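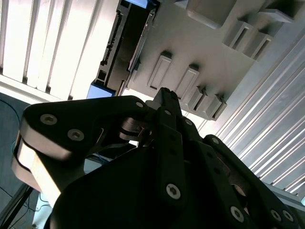
*Wrist camera view, gripper below a light gray panel.*

# Kilidik Drive Bay Set

Kilidik is a small set of wrist camera recordings of a robot working inside a desktop computer. It was put together to check one narrow question: can a robot arm do the dull parts of a repair bench job yet? The short answer in January is "some of them, with a person nearby."

There are 115 episodes. Each one covers a single step, such as reaching for a drive carrier, gripping a latch, or backing out of the case.

## What's in it

- `episodes/` video and joint positions, one folder per episode
- `labels.csv` step name, outcome, operator notes
- `splits/` train and test lists; 31 episodes are held out for testing

Outcome is one of `done`, `helped` or `stopped`. "Helped" means a person touched the part or the arm at any point, even briefly.

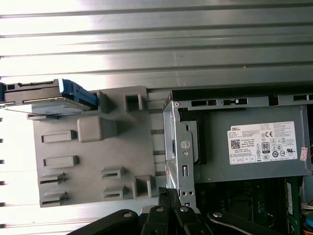
**Maintained by: Bench Automation Team, Vullance**

The case interior is tight for a hand this size. Most of our stopped episodes are contact stops, where a finger link met sheet metal or a bracket before the fingertips got to the part. The power supply and the drive cage leave a narrow gap between them, and policies trained on open tabletop data tend to drive straight into it.

Of the 115 episodes, 66 are marked `done`. Please don't read that as a success rate for computer repair. Steps were reset by hand between episodes, and no episode runs a full drive swap from start to finish.

Things that went better than we expected:

- finding the blue latch, even in strong window light
- holding a carrier once it was gripped squarely

Things that didn't:

- small screws (we dropped these steps after version 1)
- cables of any kind
- noticing that a latch hadn't released

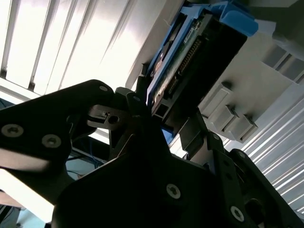

That last problem is the one we'd most like help with. A technician feels a latch let go and changes grip without thinking. Our policy keeps pulling until the force limit trips. Aslak Hedlund added a force column to the labels in version 2, but the sensor is noisy and we wouldn't train on it alone.

## Known issues

- Exposure jumps when the camera turns toward the window blinds.
- The fingers cover a large part of the view in many clips.
- Step names changed between versions. Use `rename_steps.py` before merging.

## Contact

Labels and splits: Gertraud Gisler. Force data: Aslak Hedlund. Please open an issue before sending a large pull request.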